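Workshop Tips: When the Cable Hose Snags

If you run a pair of small arms on a bench at home, please go and look at your cable hoses tonight! I lost most of October to a fault that kept stopping my left arm halfway through a reach, and I blamed everything except the hose. Error 174, every time, always near the bag. I swapped a motor, I reloaded the settings, I wrote a long, grumpy message to Siwan Llewellyn (sorry, Siwan). She wrote back one line: "Where's your slack?" 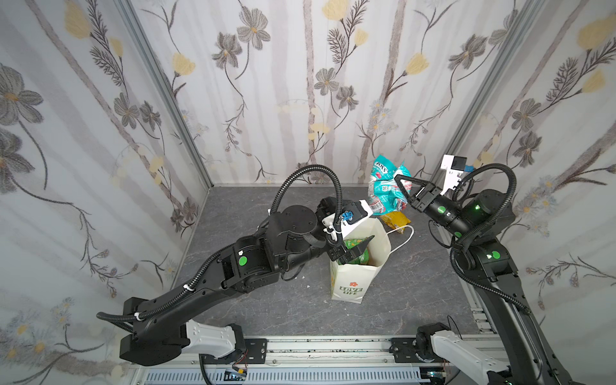
Bag unpacking with both arms on the rail. The left hose is held with white cable ties.

Tip 1. Power off at the wall before your hands go anywhere near the arms. A stop button on the screen doesn't count. Aled Beddoe got a nasty pinch between two fingers that way and he's been at this longer than I have.

Tip 2. Bend each joint by hand through its whole travel and watch the hose, not the arm. Mine went tight as a guitar string at full stretch, and the wire inside had rubbed down to bright copper. What a relief to find it!

Tip 3. Snug ties, never tight ones. You want the hose to slide a little under the tie. I cut off 11 and started over.

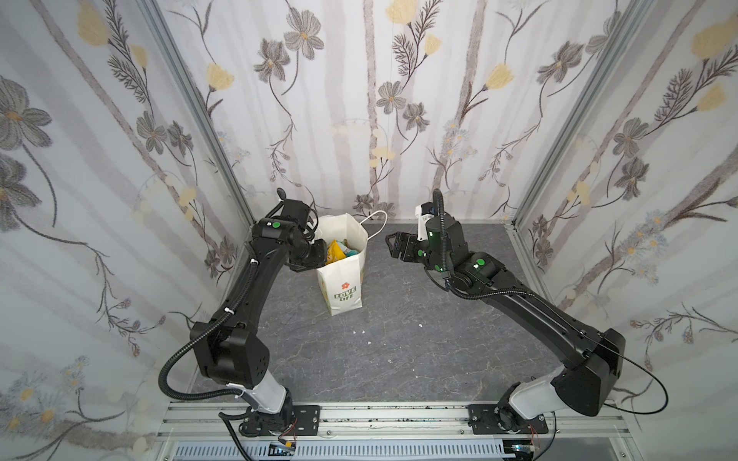 Slack is the part I had wrong for so long, and I love how easy it is to fix once you know. Leave more than you think you need near the elbow, then check that the extra can't catch on anything. The left hose swings out in a wide curve beside the arm and runs up to the wrist, and that's the kind of shape to aim for. Look for stray wires too, like the thin black one hanging from the right elbow down toward the rail. Anything dangling gets clipped back before I switch on.

Tip 4. Run the first 3 cycles at the slowest speed, with one hand on the plug.

Happy fixing, and check those hoses!
Hammad Afridi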